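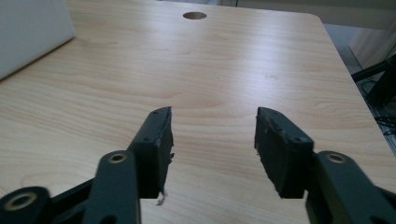 Teaching by Hand at Drolgate

The fastest way to show a robot a task, according to the engineers at Drolgate, is to leave the robot out of the room. A person picks up a gripper, does the job, and puts the gripper down. The arm that will later repeat the motion never has to be switched on.

Drolgate began recording demonstrations this way in August. Before that, its operators drove a pair of arms by remote control from a desk. "Remote control gives you clean joint data," says Melquiades Varela, who runs the program. "It also gives you very slow people."

A hand-held gripper carries its own camera and is built to match the one on the arm — same fingers, same linkage, same opening width. Software recovers the path of the tool from the video, and a trained policy learns to link what the camera sees to how the fingers move.

The method has costs. A human wrist can reach poses the arm can't, so every recording is checked against the arm's joint limits and some are thrown out. Force is another gap. An operator feels a part seat itself; the video does not record that.

Wear also matters. Finger pads scuff and chip with use, and a policy trained on fresh pads may grip differently on old ones. Perla Escobedo, who trains the operators, prefers to keep worn pads in service. "The arm's pads will wear too," she says. "I want that in the data."

New operators practice for two days on a bare tabletop before they handle parts. They learn to approach slowly, keep the target between the fingers, and pause before closing.

Remote control has not gone away. Drolgate still uses it for Levilano, a connector-fitting project with nine stages, five of which depend on contact force. Recordings for that work continue through the spring.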